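Cundex - Boletim da equipa de simulação
13 Jul 2024 | Por Pilar Figueroa
Tempo de leitura: 4 min

Este site utiliza cookies para melhorar a sua experiência. Aceitar | Gerir preferências

A colher que pesava zero

Durante duas semanas, a nossa cozinha virtual teve um problema de disciplina. O braço descia, fechava os dedos, levantava, e o relatório declarava sucesso com uma serenidade admirável. O utensílio, entretanto, atravessava o balcão de mármore e seguia viagem para o centro da Terra. Para o Gallardo, o nosso verificador automático, estava tudo bem: os dedos tinham fechado, logo havia coisa agarrada.

Quem deu pela falha foi o Domingo Ibarra, que tem o hábito pouco moderno de ver as repetições até ao fim. Abriu um lote de 3.007 tentativas à procura de um erro de iluminação e encontrou um cemitério de talheres por baixo do chão. O ficheiro do utensílio branco tinha sido exportado outra vez em dezembro, quando mudámos para o Rurkoton, e nessa exportação perdeu a massa. O motor de física, ao ler zero, não protestou. Atribuiu-lhe um valor mínimo e deixou que o primeiro toque o empurrasse para dentro da pedra.

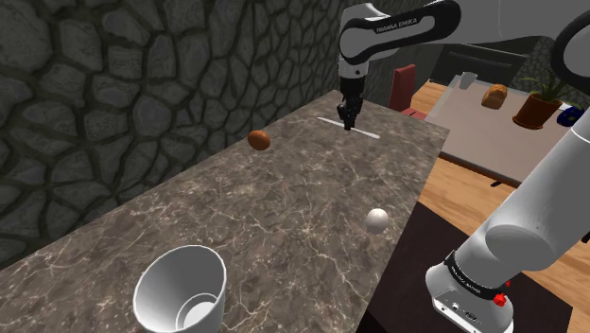

O braço Franka Emika sobre o balcão, com a pinça por cima do utensílio branco.

Os ovos, diga-se, nunca deram trabalho. Têm massa, têm atrito, têm uma malha de colisão decente e ficam onde os pomos. Era só o utensílio, e só quando a pinça lhe chegava pelo meio, a zona mais estreita, onde a malha simplificada tinha ficado mais fina do que a tolerância de contacto. Dois defeitos, portanto, cada um capaz de passar despercebido sozinho. Juntos, produziram o lote mais bem classificado do semestre.

Convém explicar a parte embaraçosa. O critério de sucesso foi escrito por mim, numa tarde de pressa, e media a abertura dos dedos no fim do movimento. Ora, se o objeto afunda enquanto os dedos fecham, a malha fica entalada por um instante e a leitura sai perfeita. A política treinada aprendeu isso muito depressa (mais depressa do que alguma vez aprendeu a pegar numa colher) e passou a apertar com força, mesmo no ponto errado. Estava a fazer exatamente o que lhe pedi. Já tive estagiários assim e gostei de todos.

A correção ocupou-nos 4 dias. Repusemos a massa, refizemos a malha de colisão no pescoço do utensílio e mudámos o critério: agora o Gallardo exige que o objeto suba com a pinça e que continue acima do balcão no fim do episódio. Parece óbvio, e era. O lote antigo foi retirado do repositório e os modelos treinados com ele estão marcados como inválidos, incluindo os 2 que a equipa de Gurnstead já tinha pedido para o ensaio no braço físico. Esse ensaio está suspenso. Num robô de verdade, apertar com força no sítio errado não faz a colher desaparecer; faz saltar a colher, ou parte o que estiver por perto.

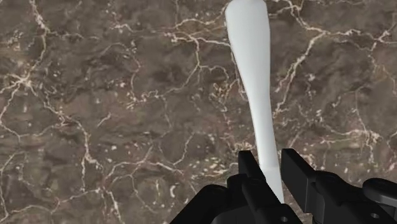
O que devo fazer se usei modelos do lote antigo?
Pare de os usar e volte a treinar com o lote corrigido. Afinar um modelo antigo com dados novos não chega, dado que o hábito de apertar em excesso resiste ao ajuste.

Fica também uma regra nova: qualquer objeto com massa nula é recusado à entrada, com mensagem de erro a vermelho e o nome de quem o exportou. O Domingo queria ainda um aviso sonoro. Estamos em negociações.

Se encontrarem outros objetos com tendências subterrâneas, escrevam para a lista da equipa e juntem o número do episódio, por favor. "Aquele em que a caneca foge" não nos ajuda a procurar.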